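Amcombe Robotics > Notes > Threads

Sorcha Cruickshank
15 July 2021

1/ We're collecting examples for the plug task at Wadholm this week. A few people asked what that looks like day to day, so I'll write it up in short posts.

2/ The task is easy to say. Pick up a plug, put it in a power strip. A person does it with a hand-held gripper that has a camera on it, and the model learns from what the camera saw and how the gripper moved.

3/ Target for this task is 1890 examples. We have 742 that passed review. Chih-ming Lam and I take turns, 80 attempts each, then swap. 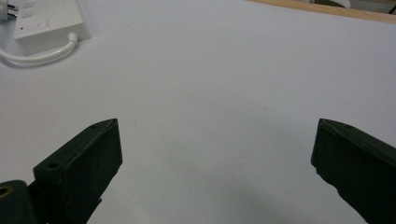 4/ We change the start every time. Strip in a far corner, strip up close, strip turned at an angle. If it always sits in the same spot, the model learns the spot and ignores the strip. We found that out in January with the MacBrayne drawer set and had to redo most of it.

5/ Same for the hand. I come in low and from the left without thinking. Chih-ming comes in high. We both try to do some of the other's way, and it feels like writing with the wrong hand.

6/ Slow is fine, stopping is not. If you hold still for a few seconds while you think, the model picks up the holding still. Make up your mind first, then start recording.

7/ Outlets are harder than blocks or cups. The slots are small and dark, and the gripper covers them just when you want to see them. You end up going by the angle you had a moment earlier.
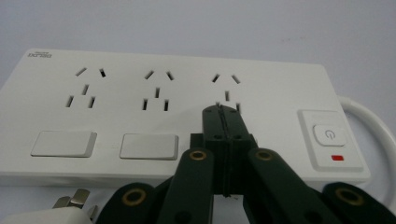 Gripper tip over the right-hand outlet, plug down in the left corner.

8/ We keep misses if the person recovers. Plug lands off the slots, you back up, line it up, try again – that's a useful example. Plug goes on the floor, we throw it out.

9/ So far 112 have been thrown out. Most of those were mine. I was closing the gripper too early and pushing the plug away.

10/ Review takes longer than recording. Someone watches every example from start to finish and marks where the grasp starts and where the insert starts. We use the Pestberg labeling tool for it. It's fine, but it loses your place if you close the tab.

11/ Someone asked if we use simulation too. A little, for the reach. The last bit of the insert never matched the real strip well enough, so all of that is done by hand.

12/ Next is unplugging, with the same strip. Chih-ming thinks it will go faster. I think pulling at an angle will give us trouble – will post when we have the first batch reviewed.

Contact Amcombe Robotics | © 2021 Amcombe Robotics | Back to top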